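Station Diary, Plilterby Monitoring Office
September

Friday, morning

The overnight readings from the Zwahlen Road cabinet were received in full. Fine dust stood above the daily limit for the third night in succession. The east wind has not shifted, and the quarry haul road remains the likeliest source. A notice was issued to the district council before nine o'clock and copied to the two schools on the lower side of the valley.

Ms Pavliuk attended the Sinent site to change the filters. She reports that the inlet was partly blocked by leaves and that the flow rate had fallen accordingly. The hourly values for the preceding 7 hours have been marked as doubtful and will not be published until they have been reviewed.

Friday, afternoon

The office received 65 written responses to the proposal for a low-smoke zone. Most concern wood burners. Several residents of Zonine Terrace object to the boundary, which divides their street at number 107. Ms Triantafyllou will prepare a reply and has asked for the large-scale map.

The calibration gas was delivered late and without its certificate. The cylinder, entered in the register under 1354, is to be kept out of service until the paperwork is supplied.

Wind fell away after four o'clock. Visibility across the valley was poor at the close of the day.

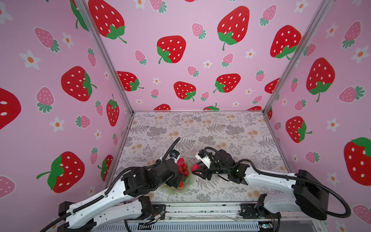

Matters carried forward

Certificate for cylinder 1354. Review of the Sinent values. Map for Ms Triantafyllou.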